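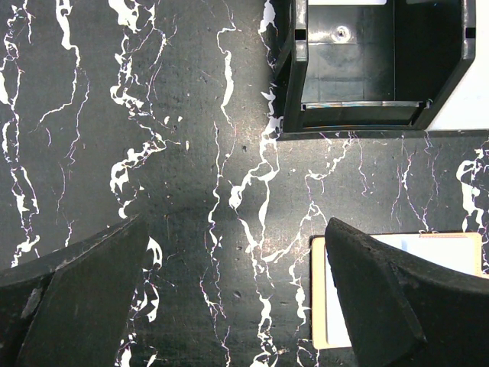
The case for the printed tabletop

I have owned a fake marble table for long enough to have an opinion about it, and my opinion is that people should stop apologizing for theirs. Mine is black with white veins. The pattern is printed. Anybody who looks at it for more than a minute can work that out, and most of my visitors have been polite enough to say nothing.

I bought it in a shop called Import, out past the bus depot, in February, when they clear the floor for the garden furniture. The tag said 461 dollars and I paid 80 less than that for carrying it out myself. A week before, I had been to Millulari, where they sell the real thing, and a saleswoman there priced me a slab in black stone, cut to the same size, for 3,515. That did not include the legs. It also did not include the two men I would have needed to get it up my stairs, or any promise from my landlord about the floor.

The usual argument against printed stone is that it is dishonest. I have read this in decorating columns and heard it from my own family. A material should be what it looks like, they say. I have tried to take this seriously and I can't get very far with it. The sweater I am wearing has a pattern of leaves on it and I have never been accused of passing myself off as a hedge. A picture of stone on a table is a picture. Some pictures are better than others, and that seems to me the only thing worth arguing about.

A good one has to be willing to be ugly. Cheap prints go wrong because they are too tidy – the veins are all one width, evenly spread, as if somebody had combed them. Stone does not do that. A convincing print lets a thick white vein swell into a blotch and then thin out again for no reason, and puts hairlines next to it that you only notice when you are wiping up. Mine has a little pink and violet in the thin ones. I did not see that in the shop. I don't know if it copies anything in a quarry, but I like it better than plain white.

The other test is whether the pattern repeats. Go to the far corner of the table and look for a shape you have already seen. If you find it within a minute, keep your money. I turned down a table at Shahbazi for this reason. It had a fork in it like a chicken's foot, and once I had seen one chicken's foot I could see five.

Now the complaints, which are fair. Black shows dust. Every speck that lands on a black surface is visible by lunchtime, and a white pattern over it does not hide as much as you would hope. It hides crumbs well, too well, so that I find them with my sleeve. Fine scratches show when the light is low and coming from the side. A scratch in real stone can be polished out by someone who knows how, and a scratch in a print is there for good. I have accepted this. I did not accept it the first Friday, when I dragged a bin across it and spent the evening looking at the result with a lamp.

Black plastic on black marble pattern is another thing I would warn people about. I keep a bin on the table for mail, chargers and whatever has come out of my pockets. It is shiny and the table is dull, and that difference is all that keeps me from setting a cup down on the rim of it in the evening. If you like things to match, match them somewhere you don't walk in the dark. I have thought of getting a yellow one.

What I will not grant is the idea that the printed table is a waiting room for the real one. The magazine Brernodora ran a piece on small apartments a while back and described this kind of top as a "starter surface." I am not starting anything. I eat on it, I pay bills on it, I have cut wrapping paper on it without a mat. With stone I would be wiping up lemon juice at a run and handing out coasters. I know people who own the real thing and they put a cloth over it when there is company, so what their guests see is a cloth.

A neighbor asked me last month if I would replace it if I came into some money. I said I would fix the window first, and after that probably the chairs, which came from three different places and are all the wrong height. The table can stay where it is.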